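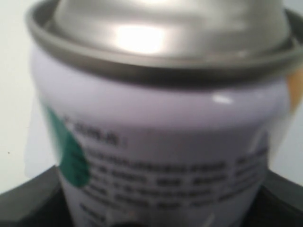
# Meltumier two-finger gripper with wrist camera

The Meltumier is the gripper we use on Obi, our practice arm, and it's the piece of equipment new members ask to try first. It has two fingers that open and close together, ridged pads on the inside faces, and a small camera at the wrist that looks out past the fingertips. We designed it for students to build, break and fix, and the files are free to any school team that wants them.

The current version is number four. If you have version three fingers printed already, keep them! They fit the new base with the same screws.

## What it's good at

Upright things that are taller than they are wide. Spray cans, bottles, tubes, the cardboard core from a roll of tape. We spend a lot of practice time on a plain aerosol can, and it's a great teacher. The body is smooth and round, the metal top throws glare straight back into the lens, and a pale label on a white table gives your vision code very little edge to hold on to. A program that can find the can from several directions is usually ready for the other objects on the Storken list (that's the tabletop contest we build for every year).

Flat things are harder. You can get a finger near a stack of paper without much trouble, but lifting a single sheet is beyond this design and we've stopped pretending it's coming soon.

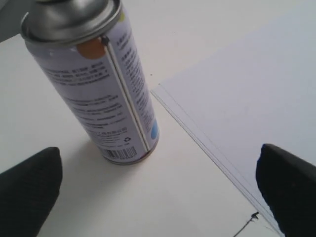
**Jotdale Student Robotics Club / Manipulation Team**

## What's in the kit

| Part | Notes |
|---|---|
| Left and right fingers | Printed, black, rounded tips |
| Ridged grip pads | Glue on, replaceable |
| Base and slide | Fits Obi and most small classroom arms |
| Wrist camera bracket | Tilts, locks with a thumb screw |
| Camera cable | Get the longer one if your arm has a rotating wrist |
| Servo | Not included with the files, obviously |

Opening between the fingers at full width is 60 mm, which sounds generous until you drive toward a can slightly off center. Leave yourself room on both sides and slow down for the last bit of the approach.

## Setting it up

1. Mount the base with the cable exit facing away from the table.
2. Run the cable up the arm and tie it loosely at the elbow. Turn the wrist all the way both ways before you trim the ties.
3. Tilt the camera until both fingertips show at the bottom of the view.
4. Open a live picture and put an object where you'd want to grab it. Lock the thumb screw.
5. Run `grip_check` for 20 cycles with nothing between the fingers.

If step 5 stalls, the slide probably has a print seam on it. A few strokes with fine sandpaper fixes that.

## About the camera

We get the most mail about this part. The lens has a fixed focus, set for arm's-length views of the table, so a can

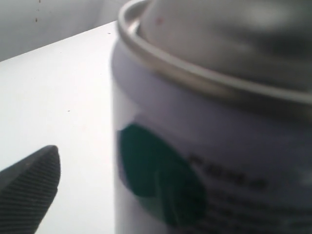
goes soft once you're really close to it. Small label text is hopeless at that range. Big shapes and strong edges hold up much better: the rim under the metal top, a large colored patch on the label, the line where the table ends. Our advice is to do your thinking from farther back, save the position, and use the close view only for small corrections. The students who wrote the current tracker follow the rim, and I love how simple that code is. You can read all of it over lunch.

Watch for small dark specks on a white table too. Our first blob finder was delighted by them. Set a minimum size.

## Care

- Wipe the pads with a damp cloth after practice.
- Check the finger screws before a contest run.
- Replace pads when the ridges feel flat under your thumb.
- Scuffs on the outside of the fingers are fine, leave them.

## Trying it in a busy room

A tidy white tabletop is where everyone starts, and you can get a long way there. After that, point the arm at the rest of the workshop and see what your detector makes of it. Poles, chairs, buckets, toys, boxes, shiny screens... ours found plenty of "cans" the first time, and sorting out why made for one of the best evenings of the spring. 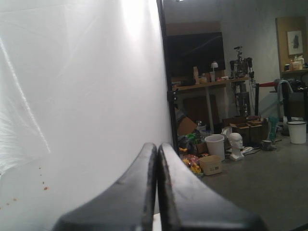 Nkechi Yusuf wrote to us in April that her team had the same trouble and got past it by ignoring anything that wasn't standing on the table plane, then checking the shape in a second view before moving the arm. She also asked for a wider base, one that would open far enough for a large bottle.

We've borrowed the two-view check and it's in the current download, in the folder called `second_look`. The wider base is drawn up and needs a stiffer slide before we'd want anyone to print it. If you have a design that stays straight at full opening, please send it over!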